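Skakska Robotics Club: Call for Team Members, Simulation Season

We're opening up 27 places on the Skakska simulation team and we'd love to fill them with people who have never touched a robot before! If you've done a bit of coding (any language, even a messy one), you know enough to start.

The project is called Gakasar. We teach a two-armed robot to get around a house and do ordinary things in it: go through doors, reach for a switch, find the table. All of it happens in simulation, so you can try a wild idea on a school night and nothing gets broken. Last season the team logged 335 runs, and a lot of them ended against a door frame, which taught us plenty about planning a path for something with wide shoulders.

You'd join one of 2 groups. Motion works on arms and grippers. Worlds builds the rooms, picks where the furniture goes and decides how far each door is open.
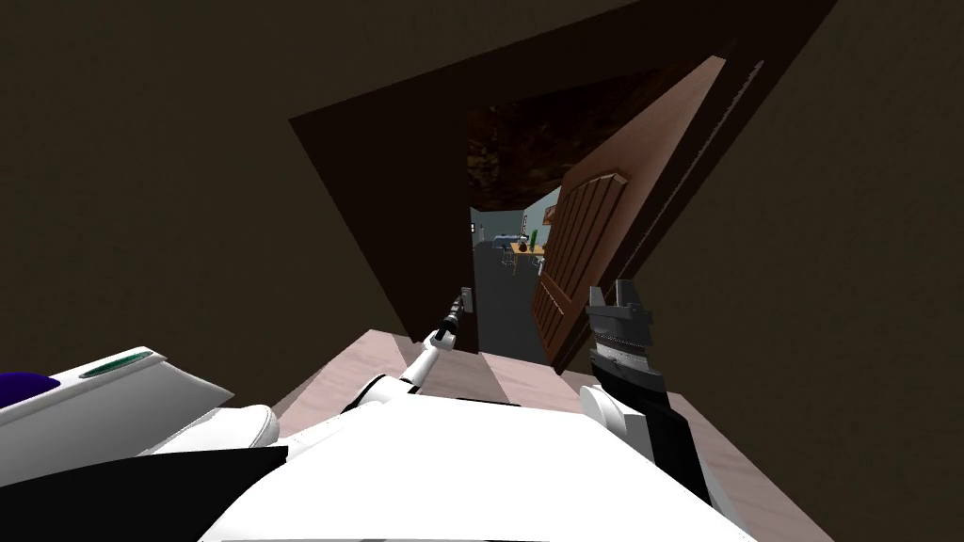
Doorways are still our favorite problem, and new members usually get one as their first task. You'll pair up with someone from last year, get a login for Yen (our shared workspace) and have something moving by the end of your first session.

We meet Saturdays in Room 217, Mikent Building. Bring a laptop if you have one; we can lend you one if not. No fee, no tryout.

To apply, send us a short note saying which group you'd like and one thing you've made, robot or otherwise. Cookies count. Applications close 22 Nov 2025.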